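Chaplaincy Assistant (part-time), Brundby House Retreat and Study Center

Reference 1093

The trustees of Brundby House invite applications for the post of Chaplaincy Assistant, 28 hours per week, starting in May. Brundby House is an ecumenical Christian center offering guided retreats, a program of evening study and a small residential community. It receives guests from many denominations, and a number who belong to none.

The Assistant will work under the direction of the Chaplain, the Rev. Dirk Van Damme, and will share in the daily life of the house. Duties include preparing the chapel for morning and evening prayer, leading one service each week, welcoming guests on arrival, and keeping the retreat calendar. The Assistant will also help to lead the Paucar Seminar, a reading group on doubt, prayer and the Psalms which meets throughout the year.

Applicants should have completed, or be close to completing, a first degree in theology, religious studies or a related subject. Equivalent experience in parish or chaplaincy work will be considered. The post is open to lay and ordained persons. Experience of listening to people in times of grief or uncertainty is essential. A working knowledge of New Testament Greek is welcome but is not required.

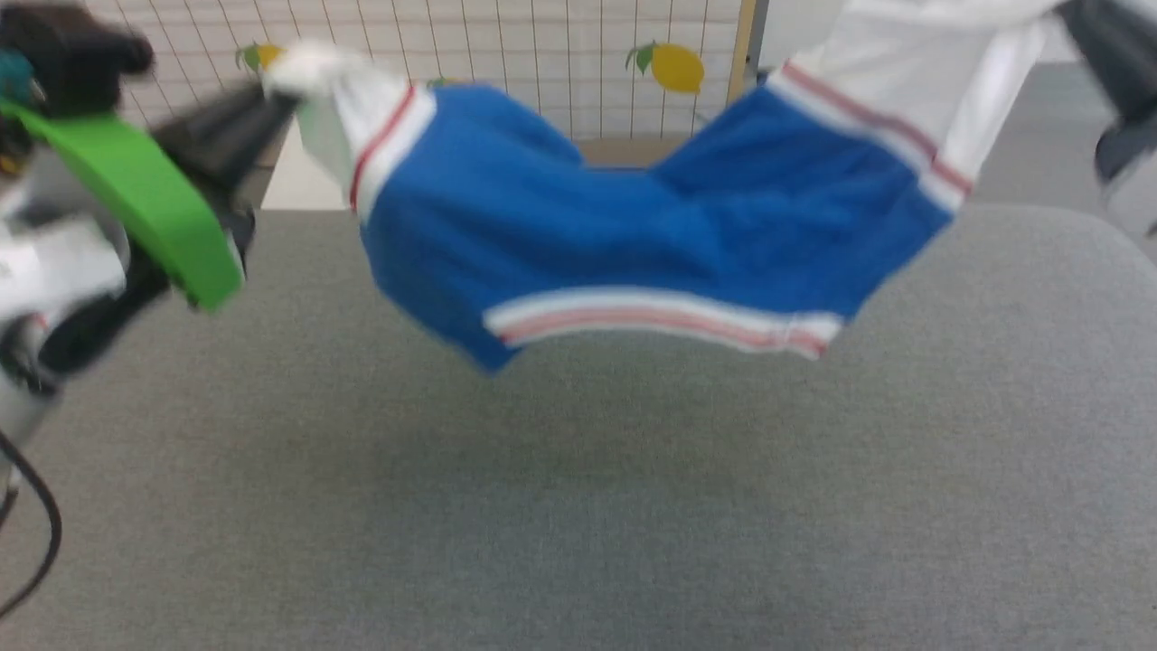
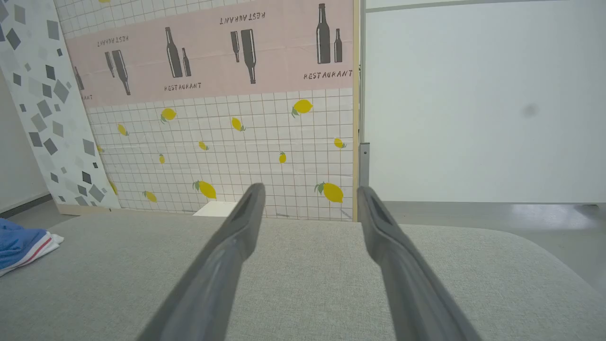
The post is residential for the first year. The Assistant is given a furnished room in the east wing, with meals in the common dining room during retreat weeks. Residents do their own laundry and are asked to keep the shared rooms in good order. Daily dress is informal, and athletic shorts like the blue pair with the white and red trim are acceptable outside chapel hours. An alb is supplied for services. Quiet is kept in the residential corridors after evening prayer, and residents who wish to receive overnight visitors should arrange this with the Chaplain.

The successful applicant will be expected to support the beliefs and purposes of the house as set out in its founding statement, a copy of which is included in the application pack. Brundby House does not ask staff to agree on every disputed question of doctrine. It does ask that they speak of the traditions of others with care and accuracy.

Appointment is subject to two satisfactory references and a background check. A study allowance is available after six months of service and may be used toward tuition, books or travel to conferences.

To apply, please send a letter of no more than two pages, a résumé and the names of two referees to Zane Kļaviņa, Administrator, Brundby House, quoting the reference given at the head of this notice. Applications must be received by 2019-07-21 for appointment the following year. Interviews will be held at the house, and reasonable travel costs will be repaid on presentation of receipts.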